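4.2 How households kept their recipes

We were lucky in our Soldale families, who welcomed us warmly and, more often than not, sent us home with cake. Of the 134 kitchens we visited, most still kept handwritten recipes somewhere close to the stove, usually in the hand of a grandmother or an aunt, and many cards had been copied out two or three times over the years (Clegg and Haslam give a fuller account of this copying habit).
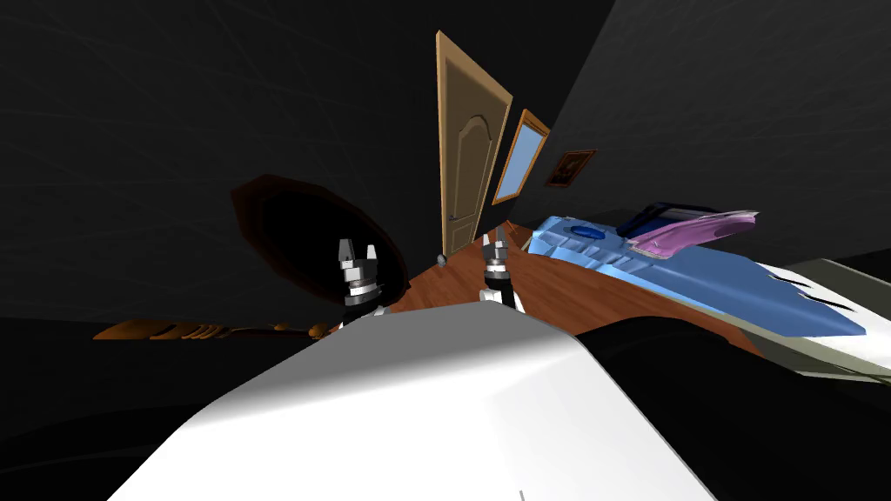 Figure 3. Simulated view with two open grippers.

Amounts were the first thing to drift as a card was copied, and oven times came next, while the name at the top hardly ever changed.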